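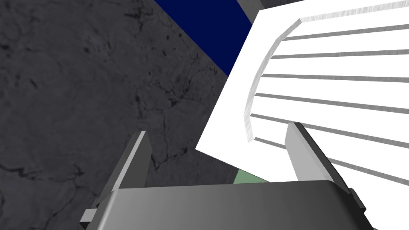
Gripper view in Gusora: fingers open, dark stone-look counter, white grooved panel on the right.

I've had Gusora (the simulator from Zosora) on my laptop since April, and I bought it for one reason: I was about to spend way too much money on a real two-arm setup and got cold feet! We run a small packing shop in Drillenport, and the quote I had was for hardware only. No stands, no spare fingers, no training time.

The license was $1150 for the year, plus $29 a month for the extra room pack, which I'd skip if you only care about the arms. Price is my main gripe, really. The planning sheet that comes with it is great, though. You fill in your tables, your grippers and how many hours you want to run, and it spits out a budget you can take to the bank.

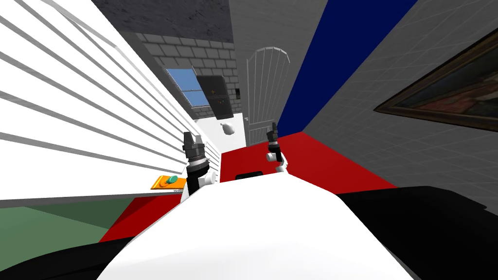

I spent most evenings just driving the arms around a table and checking what they could get to, and that alone changed my shopping list. I'd been pricing a longer bench (about $700 with delivery) and I've dropped it for now. I also moved four items to next year, mostly fancy fingers I had no job for yet.

Downsides? It's slow to load, the menus are a mess, and the help pages assume you already know the lingo. Still, I'd buy it again before signing for any real hardware. Get the monthly pack later if you miss it.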